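Zu Besuch bei Nygård: Wenn der Roboter die Spielküche aufräumt

Schon am Eingang riecht es nach Kaffee und frisch gesägtem Holz, und ich wusste sofort, dass mir dieser Nachmittag gefallen würde! Nygård hat im März die Türen geöffnet, und ich hatte einen der 20 Plätze für die Führung ergattert. Die Firma verleiht Spielmöbel an Kitas, Hotels und Fähren, und was nach der Saison zurückkommt, wird hier geprüft, gereinigt und neu bestückt.

Elsa Fagerlund führte uns durch die Halle. Sie hat früher selbst an den Rückläufertischen gestanden, 15 Jahre lang, und erzählte sehr anschaulich, wie sich das nach einer Schicht im Rücken anfühlt: ständig vorgebeugt, ständig kleine Teile aus Spülbecken und Fächern klauben, und alles auf Kinderhöhe. Im Lager liegen derzeit 1.989 Sets, jedes mit eigener Packliste (ich durfte in eine hineinschauen, sie war länger als mein Wocheneinkauf).

Am meisten hat mich die Station gefesselt, an der ein Roboterarm das Einsammeln übernimmt. Man steht hinter einer gelben Linie und schaut zu, und irgendwann merkt man, dass man seit einer Viertelstunde kein Wort gesagt hat. 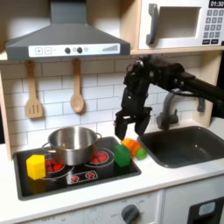
Die Software dafür heißt Orkska und kommt von Jindport, einem kleinen Team aus Culitz. Ulla Haugland betreut sie im Haus. Gelernt hat sie Tischlerin, heute bringt sie der Anlage neue Teile bei und entscheidet, welche Fälle wieder auf dem Tisch der Kolleginnen landen. Weiche Sachen zum Beispiel, Stoffgemüse oder Topflappen — die macht weiterhin jemand von Hand.

Und was heißt das für die Leute? Ich habe in der Pause einfach gefragt. Entlassen wurde wegen der Anlage niemand, dafür haben sich die Aufgaben verschoben: mehr Reparatur, mehr Endkontrolle, weniger Bücken. Eine Kollegin vermisst allerdings das Plaudern am großen Tisch, denn an den neuen Plätzen sitzt man weiter auseinander. Auch die Einarbeitung war wohl zäh, die ersten Wochen kosteten mehr Zeit, als sie brachten. Dass das so offen gesagt wurde, fand ich richtig sympathisch.

Zum Schluss durften wir noch in die Werkstatt, wo Scharniere getauscht und Kanten geschliffen werden. Für den nächsten Termin im Herbst gibt es wieder Plätze, anmelden kann man sich am Empfang. Festes Schuhwerk nicht vergessen!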